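一月。午前11時、捺染室。外は雨、室内は乾燥剤を開けたくなる程度の湿気。暖房は入っている。入っている音はする。

## 糊 No.289 の続き

先月からの懸案、青の顔料ペーストが版の上で固まりかける件。前回までのあらすじを自分のために書いておくと、No.287 は柔らかすぎて輪郭がにじみ、No.288 は硬すぎてスキージが途中で止まり、No.289 はその中間を狙って、両方の欠点を少しずつ受け継いだ。親に似るとはこういうことである。

配合はノート前半のとおりで、変えたのは増粘剤の入れ方だけ。仕込みは 500 g。少なく作ると撹拌機の羽根が底に届かず、多く作ると失敗したときの捨て場所に困る。500 g というのは、失敗を見越した人間の出す数字としてはなかなか誠実だと思う。

手順の覚え書き。

- 水を先に量る。前回は顔料を先に量って、容器の重さを引き忘れた。
- 増粘剤は茶こしでふるいながら振り入れる。茶こしは捺染室のもの。台所のものを使うと人間関係に響く。
- 撹拌は低速から。いきなり中速にすると壁が青くなる。洗面台の横の点々は当時の記録として残してある。
- 蓋をして一晩。蓋に「青・289・食べない」と書く。

「食べない」は前に誰かが青いヨーグルトだと思った、という話に由来する。現場を見た人がいないので伝説の域を出ないが、書いておいて損はない。

### 一晩置いたあと

蓋を開けたら表面に薄い膜が張っていた。指で押すとしわが寄る。牛乳を温めたときのあれに似ている。膜を取り除いて下を混ぜると、粘りは悪くない。へらから落ちるときに細く長く伸びて、最後にちょっと迷ってから切れる。この「迷い」をどう数値にするかで去年は相当の時間を使った。粘度計は隣の棟にあり、借用票が要り、借用票の用紙は切れている。したがって今年も「迷い、やや短い」と書く。

膜の原因の候補。

1. 蓋が合っていない。
2. 暖房の風がまっすぐ棚に当たる。
3. 増粘剤が溶けきる前に寝かせた。

個人的には蓋を疑っている。この棚の容器と蓋の組み合わせは、長年の引っ越しと善意によってほぼ無作為になっていて、ぴったり閉まるものを引き当てた日はその後の運をかなり消費した気になる。ただし暖房説も捨てがたい。容器を棚の下段に移して、ラップを液面に直に貼ったものと貼らないものを並べておく。結果は次に書く。

## 刷り

生地は Mirkthorpe の生成り綿、平織り。前の反物の残り。届いたときの納品書には「縮みは軽微」とあったが、何と比べて軽微なのかは書いていない。セーターを乾燥機に入れた場合と比べれば、たしかに軽微である。

前処理は湯通しして陰干し、アイロンは中温。糊抜きは省略した。省略してよかったのかは刷ってみないと分からず、刷ってみると今度は糊抜きのせいなのか糊のせいなのか分からない。こういうときに対照の布を用意しておくのが実験というもので、用意しなかったのが今回である。次は半分だけ糊抜きする。半分。忘れないこと。

版は波形の図案。メッシュは前回と同じもので、感光乳剤の抜けが左上に一箇所あるため、裏からテープを貼ってふさいだ。テープを貼った版で刷ると、テープの縁の形が出ることがある。今日は出なかった。出なかった日は理由を調べないのが捺染室の慣例だが、書いておくと、テープを新品にした。

スキージは Jalonitz の中硬度。角がだいぶ丸くなっていて、研ぐか替えるかの議論が秋から続いている。議論しているあいだに角はさらに丸くなり、いずれ議論のほうが不要になる見込み。今日は木枠を少し立て気味に持って、角が残っている側で引いた。

刷りの所見。

- 一枚目:かすれ。ペーストが版の端に偏っていた。毎回、一枚目はこうなる。一枚目を飛ばして二枚目から刷れないものか。
- 続き:輪郭はきれい。ベタの部分に細かい気泡の跡。撹拌のあと泡を抜く時間を取らなかったのが効いている。
- 最後のほう:版が乾きはじめ、曲線の細いところから順に目詰まり。霧吹きで湿らせて持ち直した。持ち直したと思って引いた一枚は、水が多くてにじんだ。

目詰まりの始まりは No.288 よりだいぶ遅い。遅いというのは時計で見たわけではなく、今回は途中でお茶を淹れる余裕があった、という意味。時計で見ろ、と自分でも思う。ストップウォッチは引き出しにあり、電池は引き出しにない。

## 熱処理と洗い

アイロンで当て布をして固着。オーブンを使う案もあったが、使用中の札がかかっていて、札は去年からかかっているような気がする。使用者の記載なし。次回、中を覗くこと。

洗いは中性洗剤、ぬるま湯、手で押し洗い。水に青が出た。出たといっても、一回目の水がうっすら色づく程度で、二回目の水ではほぼ見えない。白い洗面器で見るとよく分かり、青いバケツで見ると何も分からない。過去の記録に「色落ちなし」と書いてある回のいくつかは、バケツの色を確認したほうがよいと思う。誰が書いたかは筆跡で分かるが、それは私である。

摩擦は白布をこすりつける簡易の方法で見た。乾いた状態では移りなし。湿った状態で少し移る。移った布は封筒に入れてノートの後ろに貼った。糊で貼った。この糊は普通の糊である。

干しは屋内。白地に青のプリントというのは、洗って色が引くと味が出たと言う人と、ただ薄くなったと言う人に分かれる。前者はだいたい刷った側で、後者はだいたい買った側だ。 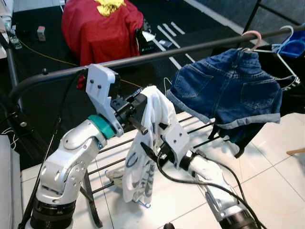
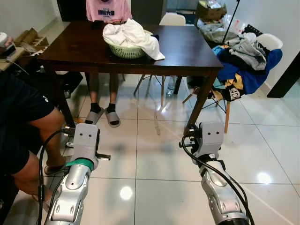
**記:早乙女 柚子(Wimar 捺染室、糊と版の担当)**

## 色の話、少しだけ

No.289 の青は、容器の中で見るとやけに堂々としている。布に載せて乾かすと一段引っ込む。固着させるともう一段引っ込む。結局、見本帳の青に合わせようとすると、容器の段階ではかなり大げさな色にしておく必要があり、その加減は毎回の勘になる。面接に少し派手な服で行くような話で、当日になってみないと釣り合いが分からない。

見本帳との比較は窓際で行った。曇天、午前。蛍光灯の下だと緑に寄って見え、廊下の電球の下だと紫に寄って見え、窓際だと灰色に寄って見える。三者の意見を聞いたうえで、窓際の意見を採用した。多数決にすると青がなくなる。

顔料を増やす案はあるが、増やすと洗いで余計に出る。固着剤を増やす案もあるが、増やすと手触りが下敷きのようになる。これは前々回に経験済みで、できあがった布は机に立てかけることができた。たいへん感心されたが、用途はなかった。

Ngui の倉庫に旧ロットの顔料が残っているという噂がある。あちらのロットのほうが粒が細かく、同じ量でも濃く出たと記憶している。記憶しているだけで、記録がない。記録がない記憶はたいてい良いほうに育つので、当てにせず、小瓶に取り寄せて並べて刷ってから判断する。倉庫の鍵の所在を確認すること。

## 版の洗浄で分かったこと

刷り終わってからすぐ洗えば水だけで落ちる。すぐ洗わずに所見を書いていると落ちない。今日は所見を先に書いた。よって、この項は柔らかいブラシで版をこすりながら考えたことである。

No.289 は乾いた部分が鱗のように剥がれ、細かい粒にはならない。排水口の網に引っかかるので流しには優しい。メッシュの目に残ったものも、湿らせて待つとふやけて抜けてくる。No.287 は粉になって流しの底に溜まり、No.288 はそもそも剥がれなかった。洗いやすさだけで選ぶなら 289 が一番で、洗いやすさで糊を選ぶ人間がいるのかという問いには、版を洗う係をやってみてほしいとだけ書いておく。

テープを剥がすとき、乳剤が一緒に少し持っていかれた。左上の抜けが前より大きい。補修液を塗ってから再露光する予定だが、補修液の瓶は蓋が固着していて開かない。補修液としての性能は疑いようがない。湯につけてだめなら新しいものを頼む。

ブラシについて。毛先が開いているものは版に使わない。開いているものには赤い輪ゴムを巻いてある。輪ゴムが切れて落ちているものは、見て判断する。

## 前回の記載への訂正

前回「増粘剤を湯で溶く」とあるのは誤り。水で溶く。湯で溶くと外側だけ先に膨れて、中に粉の残った玉になる。餅の中に砂が入っているようなもので、版の上を引くと筋になる。前回の筋はこれだった可能性が高く、メッシュの傷だと書いたのは版に対して失礼だった。訂正してここに謝意を表す。

同じページの「棚 2 の右」は「棚 2 の左」。棚の向きが変わったのか、書いた人間の向きが違ったのかは不明。棚番号はそのまま。

もう一つ、換気扇の紐を「強く引く」と書いた箇所は線で消した。強く引いたら紐が取れた。今は洗濯ばさみが挟んであるので、それを持って静かに引く。

## 保存試験の置き場

今日の残りは小分けにして、下記の場所に置いた。触る場合はノートに一言。

- 棚 2 下段:液面ラップあり。
- 棚 2 下段、その隣:液面ラップなし、蓋のみ。
- 冷蔵庫の野菜室:ラップあり。弁当用の冷蔵庫のほうに入れない。
- 窓際:蓋のみ。膜が張るところを見たいだけなので、張っても慌てない。

窓際のものは日が当たる予定だったが、この天気では当たらない。日光の影響を見る試験としては成立しておらず、曇天の影響を見る試験になっている。せっかくなのでこのまま続ける。

見るのは膜、匂い、へらからの落ち方。匂いは蓋を開けてすぐ嗅がないこと。防腐剤を入れ忘れた回の経験による。あれは発酵食品として別の棟に紹介すべき仕上がりだった。

## 次にやること

- 生地を半分だけ糊抜きして対照を作る。今回はやる。
- 撹拌後、静置して泡を抜いてから版に載せる。
- Jalonitz のスキージ、研ぐか替えるかを決める。決めるための話し合いは設けない。
- 顔料の旧ロットを小瓶で取り寄せる。
- 借用票の用紙を印刷する。プリンタのトナーの残量を先に見る。
- ストップウォッチの電池。
- オーブンの札。

増粘剤の袋は今日の分で底が見えてきた。注文は Wimar の共用の発注表に書いたが、前の行にも同じ品名が同じ筆跡で書いてある。日付の欄は空。届いたのか、届いていないのか、頼んですらいないのか。棚の奥を見てから書き直す。

追記、夕方。棚の奥に未開封の増粘剤が 2 袋あった。発注表の行は両方消した。窓際の容器にはもう膜が張っている。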